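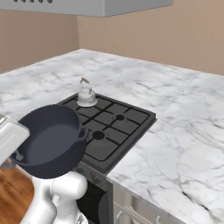 I'd been meaning to go to the open day at the Hindgate pottery for years, and every year I'd either forgotten or it had rained. This time I put it on the calendar in red, packed a cheese roll and got the early bus with my friend Raíssa Miranda, who knows far more about clay than I do and had promised not to show off. (She lasted until the first shed.)

The pottery sits at the bottom of a steep lane, with the old part at the front and everything newer squeezed in behind it. There's a stone over the door with 1604 cut into it, which belongs to the farmhouse that stood there first. The clay people came much later and simply kept the door.

We were put in a group of 13 and shown round by Jucélia Honorato, who runs the glazing room and talks at a terrific speed. She started us off in the clay store, a cold, low building that smells like a riverbank. They buy in most of their clay now but still dig a little from the field behind, and she let us squeeze a lump of each. The field clay is gritty and a horrid mustardy brown. I loved it!

Next came the throwing room, where there are four wheels and a very long bench of drying mugs. I had a go. I'd rather not talk about my bowl, except to say that it began as a bowl. Raíssa made a neat little jug and was unbearable for at least ten minutes.
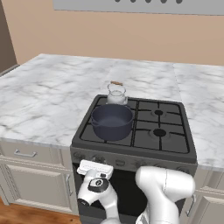

The big kiln was the bit I'd come for. They call it Batista, after the man who built it, and it takes up nearly the whole of the end shed -- you can walk right inside when it's cold, which it was, so we did. The bricks have gone shiny on the inside from years of salt and ash, all drips and runs, like the inside of a very dirty honey jar. A firing takes two days and somebody has to sit up with it both nights. Jucélia says she does the crossword and eats far too much toast.

There's a smaller electric kiln called Evari next door, used for test tiles and anything wanted in a hurry. The tiles hang on nails all the way up the stairs, each with its number scratched on the back. I fell for number 94, a milky green with rust-coloured freckles, and of course it's one they've never been able to repeat.

Lunch was soup in the yard, served in seconds from the shop -- wonky bowls, lovely soup. I spent far too long at the seconds table afterwards and came away with a butter dish, two egg cups and a plate that rocks when you put it down. The lot came to £17, and I carried it home on my knees.

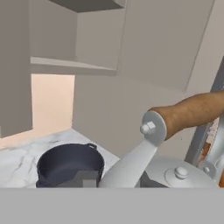 Can you visit if you miss the open day?

The shop is open most mornings, but the kiln shed is only shown on open days, and the next one is in September. Ring first if you want a go on the wheel, as those places fill up quickly.

Wear old shoes, too. Mine are still by the back door with mustard-coloured soles.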